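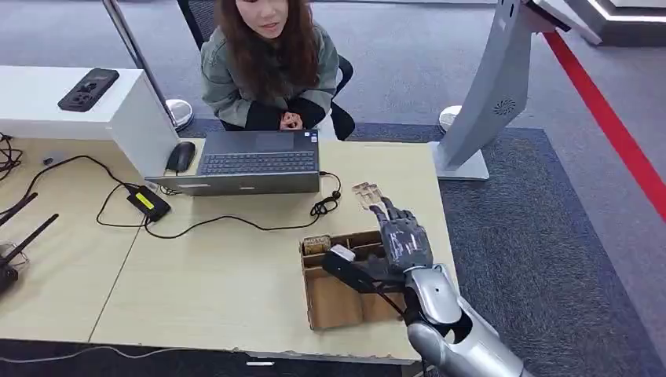
Hello, and thanks for clicking through to this bit! I'm the person behind Costigan, a small sports history project that collects the stories of footballers who never got much written down about them. Reserves, part-timers, the left back who played two seasons and went off to drive a milk float — that's our lot, and I'm very fond of them.

I started it after clearing out my dad's loft. He'd played for Cusia Athletic as a young man (mostly on the wing, mostly in the rain, to hear him tell it) and he'd kept every programme and team sheet he could lay his hands on. I put a few of them online one December, expecting nothing much, and within a fortnight I'd had emails from former teammates, a goalkeeper's granddaughter, and a chap who wanted to argue about an offside. He still writes. I still think it was onside.

These days we've got 257 player profiles up on the site, covering 6 old leagues, and there are 2 of us doing the work. I do the interviews and most of the writing, and my colleague looks after the scanning, the captions and telling me my sentences are too long. We both have other jobs, so if you email us and it goes quiet for a bit, please give us a nudge. Evenings after seven are when we're usually at it.

Most of what we do is talk to people. I'll ring you up or come round, you tell me about your playing days, and I write it up and send it back to you before anyone else sees it. If there's something you'd like left out, out it comes. We don't charge for any of this and we never will.

We also help old players get back in touch with each other. Last year's get-together at the Gorkix Social Club had 50 people in the room, some of whom hadn't spoken since their last match, and I don't think I've ever heard such a racket over a plate of sandwiches! We'd love to do another one, a bit nearer the Kasix end of the county this time, as a few of you had a long trek home.

Money comes from sales of our yearbook and the odd kind donation. It pays for the website, stamps and petrol, and anything left over goes towards taxis for players who can't easily get to a reunion on their own.

If you played, or your mum or grandad did, do get in touch through the contact page. Photos, cuttings, half-remembered scores, all welcome. Please don't post us original medals, though — a photo of both sides is plenty, and I'll sleep better.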